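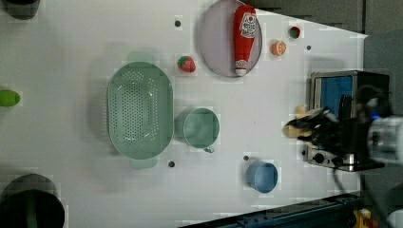

How should a study score a pick-and-place policy when objects not named in the instruction remain on the table? Our group has 50 trials per condition and must report one success rate.

Posted in December by Tirorden Lab

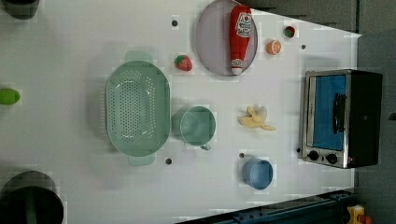 Evaluation Methods

Wosell Robotics Group
Report two rates. The first counts trials in which the named object reached its goal. The second counts only those in which every other object also stayed in place. An overhead view of the full layout, with the banana, plate, colander and cups all visible and the arm out of view, is a suitable reference for the second rate. In our work, 14 trials passed the first test and failed the second.

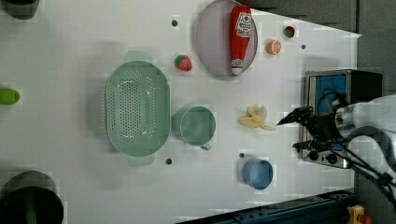
Reply from Trujillo Automation

The approach position should be logged as well. A gripper standing open beside the banana is a usable checkpoint for partial credit. We allow 30 seconds from that point to the grasp.

Reply from Otum

We ran 20 trials and used one rate. Reviewers accepted it.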